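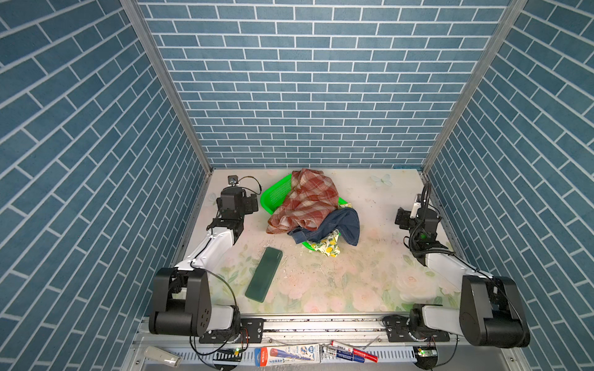 Floral-print tabletop with brick-pattern walls behind.

Home News Microbiology Earth Physics Archive

Search this site Go

Manganese-coating bacterium found in disused Pondville filter beds

A filamentous bacterium that coats itself in manganese oxide has been grown in the laboratory from sediment taken out of a disused water treatment works at Pondville. The organism has so far been given only a strain label, Paulík, after the filter bed in which it was first collected. A formal species description is in preparation.

The work was carried out under the Civa survey, which catalogues microbes living in abandoned water infrastructure. Cores were taken from 14 filter beds in January, when the standing water was at 4 °C. Manganese-oxidising filaments were recovered from several of them, but only the Paulík bed yielded a strain that could be kept growing on its own.

Bacteria that oxidise manganese are common in soils, caves and water pipes. They take dissolved manganese, which is colourless, and convert it to an insoluble oxide, which is brown to black. The deposit normally builds up on the outside of the cell or on a sheath around a chain of cells. Paulík does the second of these, but the sheath is laid down in segments with uncoated gaps between them. Under the electron microscope a mature filament resembles a string of short tubes.

"The gaps are regular and they stay open," said Shu-fen Kwok, who led the culture work. "We assumed at first that the coating had cracked when the samples were dried. We then saw the same spacing in filaments that had been frozen and never dried at all."

Each coated segment covers up to 16 cells. The cells beneath the coating appear to divide slowly or not at all, while those in the gaps continue to divide. Kwok's group suggests that the gaps act as growth zones, and that the filament lengthens from many points along its length. Most sheathed bacteria in culture grow chiefly at the ends.

The strain was difficult to isolate. It did not form colonies on standard agar, and on the usual manganese media it was overgrown within days by faster species from the same core. Growth was finally obtained on washed sand from the original bed, supplied with a slow trickle of filtered pond water to which a low concentration of manganese chloride had been added. Some 50 transfers were needed before the culture was free of other bacteria. The group has since replaced the pond water with a defined mineral solution, although growth is slower and the sheath is thinner.

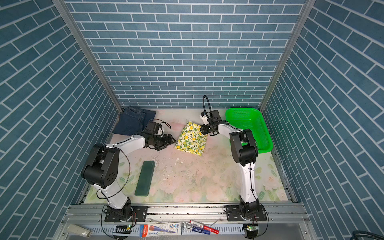
Oxide production in the sand columns was followed by eye before any chemical test was made. The first deposits come up as small dark points at the grain surface, and these later merge into a continuous film. The early stage is easily mistaken for dirt. In the columns the points are confirmed as manganese oxide with a dye that turns blue on contact with it, and a column is scored as positive only if the dye reacts and a control column without cells stays clear.

Chemical analysis of the sheath shows a poorly crystalline oxide with a layered structure, similar to that made by other manganese-oxidising bacteria. It also binds cobalt and nickel readily. Iron was present in the sheaths of filaments taken directly from the filter bed, but was almost absent from those grown in culture, so it is probably picked up from the surroundings and not needed for the structure.

What the cell gains from the process is not settled. Proposed explanations for manganese oxidation in other species include protection from grazing, protection from reactive forms of oxygen, and the release of nutrients from complex organic matter. A gain in energy has been shown in very few cases. Feng-yi Ho, who carried out the growth measurements, found that Paulík grew at the same rate with and without manganese as long as organic carbon was supplied. Without organic carbon it did not grow at all. This argues against manganese as the main energy source under the conditions tested.

Grazing is a stronger candidate. When a small amoeba from the same bed was added to the cultures, uncoated filaments were consumed and coated ones were largely left alone. Cells in the gaps were taken in both cases, but the coated segments on either side survived and new growth appeared from them later. Ho said the result should be treated with care, as only one grazer had been tested and the animals were supplied at a higher density than is found in the sediment.

Fung-ping Yen, a water chemist who was not involved in the study, said the segmented sheath was well supported by the microscopy but that its function remained open. "A regular gap needs a regular mechanism, and there is no candidate for that yet," Yen said. "The genome will help. I would want to see whether the spacing changes when the cells are starved."

A draft genome has been assembled. It contains several genes related to the copper-containing enzymes that oxidise manganese in other bacteria, together with a cluster that has no close match in public databases. Two of the genes in that cluster are more active in cells next to a gap – a pattern that may point to a role in placing the sheath, although they have not been knocked out. Methods for altering genes in the strain are still being worked on.

The filter beds were taken out of use when the supply was moved to a borehole. Old beds of this kind often hold thick manganese deposits, and sand from them is sometimes used to start new filters more quickly. Pak-hei Tang, who runs the Civa survey, said there were no plans to test Paulík for water treatment, and that its slow growth would make it a poor choice. A second round of coring will cover the outflow channels, where black deposits have been seen on the brickwork – these have not yet been sampled.

The sequence data will be released with the species description.

Contact the newsdesk | Copyright, all rights reserved | Back to top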